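Search this site
Go

About Trerkadstead
Print this page | E-mail this page

Hi! I'm Ayanda, and I started Trerkadstead because I kept losing evenings to games I'd bought on sale and never really wanted. I figured a site that tracked what people play, week after week, would help me shop better. Well, it helped a little.

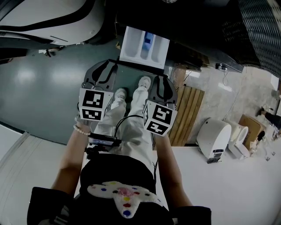
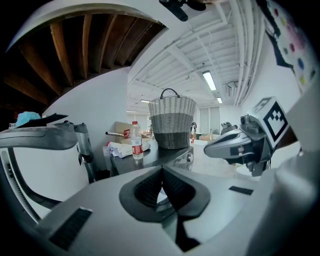
We follow 670 games across PC and consoles, from the giants down to tiny things like Tedwood, a farming sim that had 12 players online the night I added it (I was one of them). Obed Mahama built the charts and still fixes them when a store changes its pages. Mared Parri writes the monthly roundup, and she's the one to write to if you think we've been unfair to your favorite shooter.

Our numbers are estimates – please don't quote them as sales. We look at public player profiles, compare them with what studios announce, and update the charts at 6 a.m. If a game has fewer than 200 profiles behind it, we put a gray star next to it.

We don't take money from publishers. The bills get paid by 800 supporters who chip in for the Antwi plan, which gets you e-mail alerts and longer price histories. I-hsuan Lau answers the support mail, usually the same day – a bit slower in July, when half of us are away.

Want a game added? Send us the store link and we'll take a look!

Print | E-mail to a friend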